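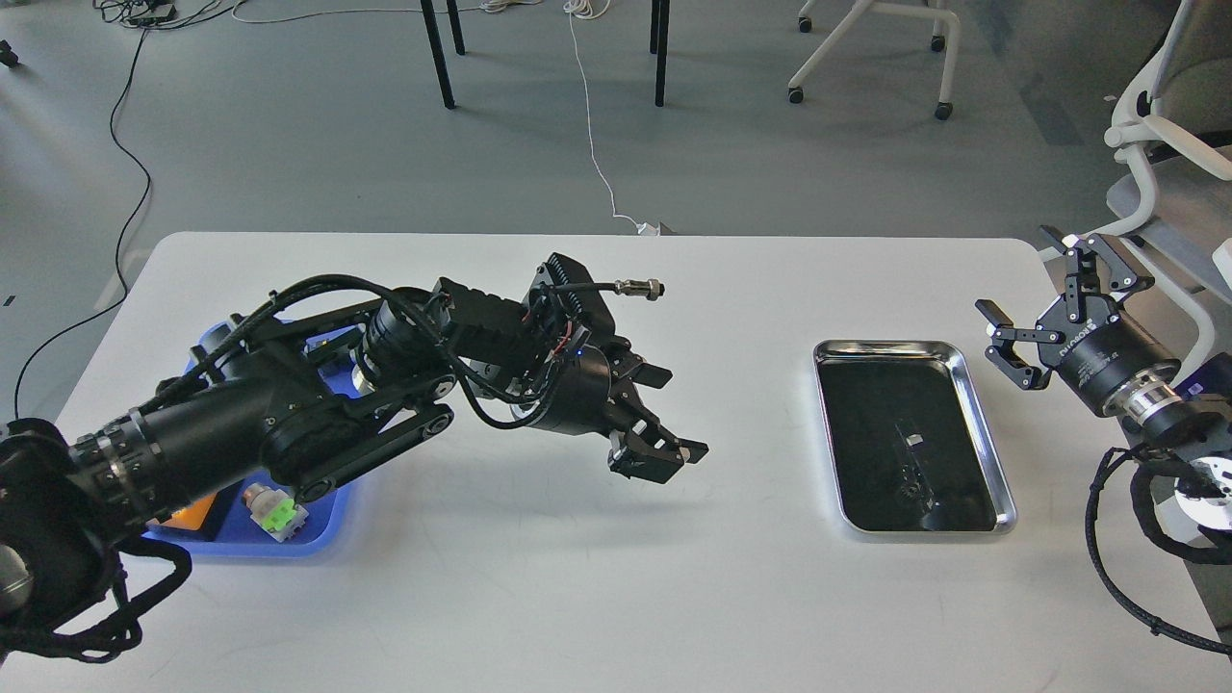
30 January 2025

Skolari to supply tables and sorting trays to Tumosby training workshops

Skolari, the workshop furniture maker, has been chosen to equip the new training workshops at Tumosby with white rectangular tables and matching sets of trays for small parts. The agreement covers 500 tables and 1,694 trays, to be delivered in two stages. The first delivery is planned for May.

The tables have rounded corners and a plain white top, on which small components are easy to find. Each workplace will be given a blue plastic tray for mixed parts and a stainless steel tray with a raised rim for sorted ones. Both kinds may be ordered separately by schools that already own suitable tables.

The order follows a trial at the Szilágyi site, where trainees used the same arrangement for one term. Staff there asked for a wider gap between neighbouring tables and for trays that can be stacked at the end of the day — both requests have been included in the final order.

Delivery and assembly will be handled by Vikton, which will also collect the old benches. Some 1,000 square metres of floor space will be refitted, and teaching will continue in the adjoining building while the work is carried out.

Skolari will accept orders from other training centres once the first stage is complete. Price lists and fabric-free cleaning instructions are available from the Skolari sales office on request.

Ends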